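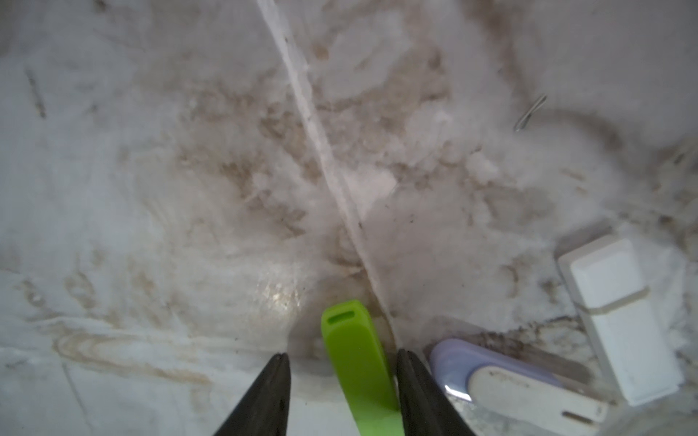 The Operator's Hand Belongs in the Record

Jostora's position on demonstration work has changed over the past year, and members of the Nindier program have asked that the reasons be set out in writing. The view given below is that the person who guides the arm should be treated as a skilled contributor. Present practice treats that person as a source of hours.

A sorting task looks modest on paper. Flash drives are to be picked up and placed in a bin. An operator working by remote control must still choose which drive to approach first, how wide to open the fingers and when to give up on a poor angle. None of these choices appears in the task sheet. All of them pass into the recording, and the robot will learn them whether or not they were good ones.
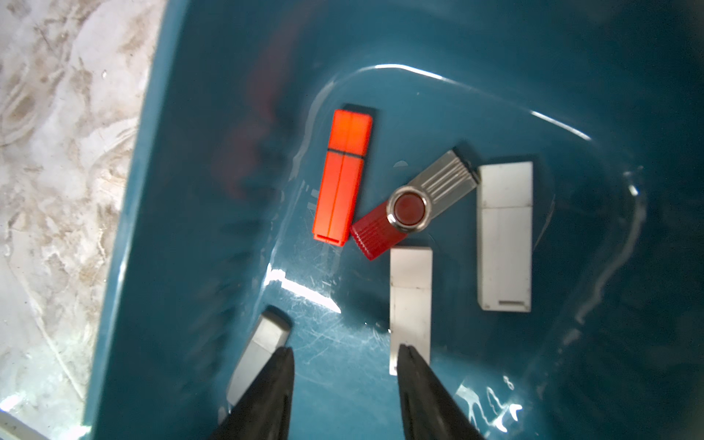

What a Count Leaves Out

The February round produced 799 demonstrations from 8 operators. That total was reported to our partners as the main result, and it was received as such. It gave no indication that 2 of the operators had been trained on a different controller, or that grasping habits varied so widely between shifts that a reviewer could often name the operator from the motion alone.

Variety of this kind has value. A robot shown a single way of lifting a drive has little to fall back on when the drive lies at another angle. But variety that has not been written down is hard to use. Our reviewers spent many hours recovering information that an operator could have supplied in a sentence at the end of a session. 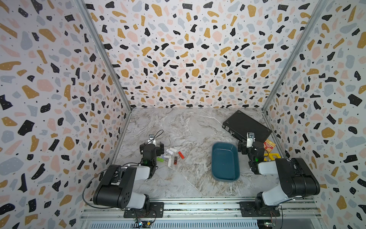
Two arms mounted on one rail, with flash drives and an empty tray on the workspace floor.

It has been argued, notably in the Naqvi review, that operator notes introduce opinion into what ought to be a neutral measurement. We do not share this concern. A demonstration is already a judgement about how work should be done. The small corrections made as the fingers close in on an object are part of that judgement, and so is the decision to back away.
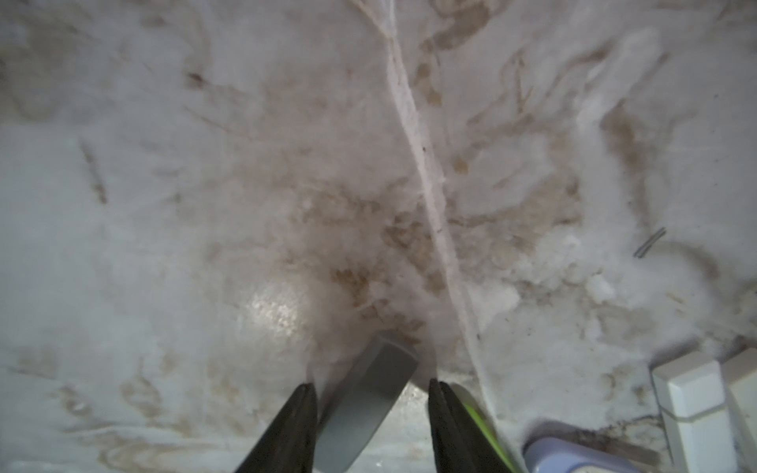 Hesitation deserves particular care. Under the Drusix guidelines, any pause longer than 10 seconds is trimmed before training. We accept the rule for simple idling. We would ask that it be set aside where the operator reports having stopped to consider the next grasp, as these passages often mark the point at which the task becomes difficult.

Jostora therefore recommends that each session carry a short operator's note, that time for writing it be paid at the session rate, and that operators be invited to the review of their own recordings. The cost is modest. Programs that cannot meet it should collect fewer demonstrations.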